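Pickles, again, and why I've stopped being sensible about them

So September came and went and I said I wouldn't do pickles this year. I said it out loud, to my husband, in the kitchen, while holding a jar. You can guess how that went.

It's my nan's fault. She kept a crock under the laundry sink with a dinner plate on top and a rock on the plate, and every kid in the family was sent down at some point to fish one out. I've been chasing that flavour for years, through vinegar brines, fridge pickles, the whole lot, and I've come to the view that she never used vinegar at all. It was salt and water and dill and a fair bit of patience, and patience is the ingredient I'm always out of.

The other thing is the cucumber itself. Everyone will tell you to use the short fat ones, and they're right if you want them whole. But I can't always get the short ones at our shops, and when I do they cost a bomb, so I've been slicing up the long ones and they come out lovely (if a bit softer in the middle).
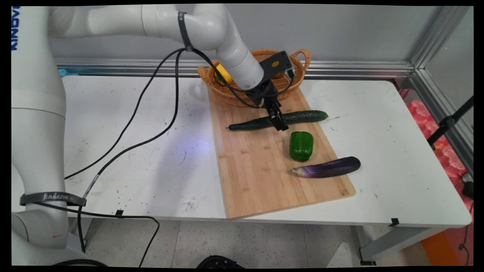 Úna Tully thinks I'm wrong about this, by the way. You're wasting your time with the long ones, she wrote under my last post, they've got too much water in them and they'll go to mush by the second week. Scoop the seeds or don't bother!

Fair enough, Úna, and I did try scooping. It works. It's also the most boring job in the world and I ended up eating half of the bits I was meant to be saving. What I do now is cut thick coins, salt them in a colander for an hour while I have a cuppa, and then pack them in as tight as they'll go. I use 2 tablespoons of salt to 800 mL of water, a clove or two of garlic, and a head of dill if the dill hasn't bolted. Mine has bolted. It bolts every year, I've accepted it as part of my personality.

The jars live on top of the fridge with a tea towel over them, and I burp them before breakfast. My neighbour Fiachra Geraghty puts a grape leaf in his to keep the crunch, and handed me a bunch of them over the fence, so there's one in each jar this time. Too early to say. I'll report back, probably at more length than anyone wants.

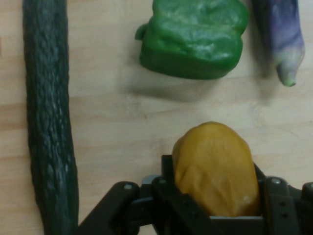
Nan never stopped at cucumbers, and I'd forgotten that until my aunty mentioned it on the phone. Anything left in the garden went in the crock — beans, green tomatoes, the odd carrot that had grown legs. So I'm having a go at a mixed jar next. A green capsicum like that one, cut in strips and tucked down the side with the cucumber, ought to bring a bit of sweetness, and I like the idea of keeping the whole jar green. I might put a chilli in too. My aunty says no chilli, Nan would be horrified, but my aunty also says Nan used vinegar, so we're not on the best of terms at the moment.

If anyone has a crock they're not using, I'm in the market. Rock not required, I've already picked one out.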